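The Squeeze Test

A gripper brochure is a lovely thing to read in a chair. Everything in it is held firmly, nothing is ever dropped, and the object in question is nearly always a cube. I have never owned a cube.

So when Endovero and Borkier each agreed to lend us a hand-held gripper in September, we skipped the cubes and went for office clutter. The Borkier has hard flat fingers and a grip like a parking inspector. The Endovero has soft ribbed pads and better manners. Each got 213 tries, spread over 8 objects, and I got a sore thumb.

A clear plastic bottle is where the manners pay off. With two ribbed magenta pads pressing low on its sides, it stands up straight, lime slice and all. 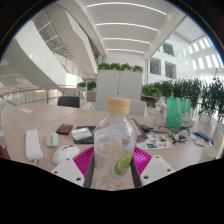 Do softer pads wear out faster than hard ones?

They do, and you should budget for spares. Our Endovero set had lost its bite on smooth plastic by the end of the tests, while the Borkier fingers looked ready for another 2000 rounds.

Hard fingers did win on keys, coins and anything flat. On thin plastic they left dents, and the crackling got us looks from the next desk. If I had to buy one tomorrow it would be the Endovero, plus 5 sets of pads and a thumb brace.

Contact the editors | Copyright Fundaveck Magazine | Back to top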